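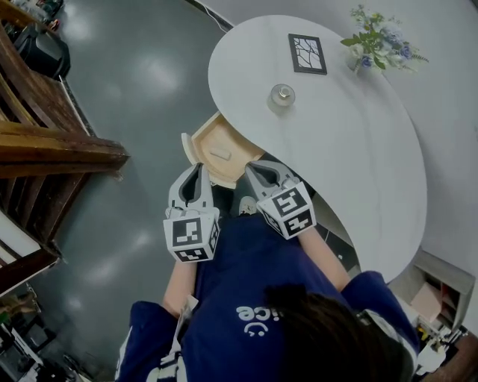 Azra Angelovski wrote to me to ask why singers in a round don't all just bump into each other and make a big mess. Good question, Azra! I wondered the same thing when I was eight, and my choir teacher got so tired of me asking that she made me start the next one all by myself.

So, a round is a song where everybody sings the same tune but starts at different times. You probably know "Row, Row, Row Your Boat." One group begins. When they get to "Gently down the stream," the second group starts from "Row, row." Now there are 2 different lines of the song in the air at once, and they sound nice together.

How come? Well, the person who made up the tune was careful. Each line is the same length, and the notes in line one fit on top of the notes in line two, kind of like stacking cups. If you wrote the lines one under another on paper and played straight down the page, you'd get chords (that's a few notes played together that make one bigger sound). You can't do this with just any song. Try it with "Happy Birthday" and you'll hear some pretty crunchy bits!

People have been singing rounds for hundreds of years. There's a very old English one called "Sumer Is Icumen In," all about summer coming and a cuckoo singing. It's over 700 years old, and choirs still sing it. I love the cuckoo part.

Want to try? Get a friend and pick "Frère Jacques." Sing it together first, until you could do it brushing your teeth. Then one of you starts, and the other comes in when the first singer reaches the second "Frère Jacques" line's end. Keep a steady beat with your foot. And don't plug your ears! I know it's tempting, but you need to hear the other person so you stay at the same speed.

My friend Junpei Kaneko and I once got lost halfway and finished on the same word by accident. We had to start over, and we were laughing too hard to do it right until the third try.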